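Talen FAQ

Talen is a small, free toolkit for teaching robot arms to handle cloth. It covers recording, cleanup, training and playback on the arm. We love working on it, and we get a lot of mail about it, so this page collects the questions that come up most. Last updated 11 April 2019.

What does Talen do, in one paragraph?

You move the arm through a task by hand or with a controller, and Talen saves the wrist camera video, joint positions and gripper commands with one shared clock. Then it helps you throw out the bad parts, trains a policy on what's left, and runs that policy on the arm with speed and force limits that you set. All of those steps can be used alone. Plenty of people only want the recorder, and that's great!

Why cloth?

Cloth is wonderful to work on. A block has a position and an angle, and once you know those you can plan a grasp. A shirt has a new shape every time somebody touches it, and half of it is usually hidden under the other half. Planning on an exact model gets slow very quickly, so most of Talen is built around looking often and making short plans. By default the policy picks the next 8 small motions, the arm carries out part of that list, and then it looks again.

Do I need a 3D model of the cloth?

No. The perception module, Nasard, works straight from the camera picture. It marks which pixels are fabric, guesses where the edges and folds are, and gives each guess a score. The planner leans on the high scores and sends the arm for another look when everything scores low. Watching it go back for that second look still makes us happy.

Why do you use such a wide lens on the wrist?

With a normal lens, the cloth fills the whole picture as soon as the gripper gets close, and the policy loses track of where it is. A fisheye keeps the surface under the cloth and a good piece of the room in view, even near a grasp. The price is a lot of bending toward the rim. We train on the round picture as it comes off the sensor and only flatten it for a few of the drawing tools.
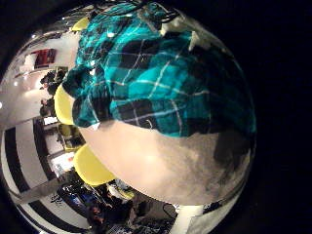
Wrist view over plaid fabric, with yellow chairs bending around the left rim.

Doesn't all that background confuse the policy?

It can, and it's a fair worry. Chairs, screens and people all end up in the recordings. If every demo has a bright chair in the same spot, a policy may decide that the chair matters. We do two things about it. The trainer swaps and blurs areas that Nasard is sure are not fabric, and the viewer can draw a heat map of what the policy is paying attention to. If the heat map lights up on the furniture, collect more demos with the room changed around. Move the lamp, too. Lighting catches people out more often than objects do.

What about striped and checked fabric?

Our favorite problem! A dark band in a plaid looks a lot like a shadow under a fold, and early versions of Nasard would happily report an edge along every band. The fix was mostly more data, plus a check on whether a line keeps going straight where the surface bends. A printed line follows the fold, and a real hem ends at it. Busy patterns are still harder than plain ones, and loose cables lying over the cloth will sometimes be reported as hems. Please keep them clear if you can.

How much data do I need?

For one task with one kind of garment, we would start with 652 demos if you can manage it, since that is the size of our own starter set and the default settings were tuned on it. The full shared set has 3,311 demos. You can get something to move with far fewer, but expect it to be fussy about where the cloth begins.

Which computer should I use?

We recommend 2 machines. One small computer sits by the arm and runs the control loop, and a second one with a decent graphics card does training and perception. You can run everything on one box for recording. For playback we advise against it — a busy graphics driver can hold up the control loop, and a late command makes the arm jerk.

What is Atia, and do I need it?

Atia is the controller that turns planned motions into joint commands. It smooths the path, enforces your limits and stops the arm if new commands fail to arrive in time. You can use your own controller if it accepts timed waypoints. Keep the stop on missing commands, whatever you use.

My replay drifts away from the recording. What's wrong?

Almost always the clocks. Run the time check from the tools menu before each session and look at the offset between the camera and the joints. If that looks fine, check that the camera mount hasn't turned. A fisheye hides a small twist surprisingly well, and the calibration viewer will show it right away.

Can I use recordings made in Tapley?

Yes, the importer reads Tapley logs. Gripper values come over as open or closed only, so anything that depends on partial grip will need new demos.

What's coming next?

The May release brings two-arm recording and a much faster viewer. We're having a lot of fun with the two-arm work, and the first notes on the file format are already in the docs folder. If you have a garment that Nasard gets badly wrong, send us a short recording through the upload page. We look at all of them.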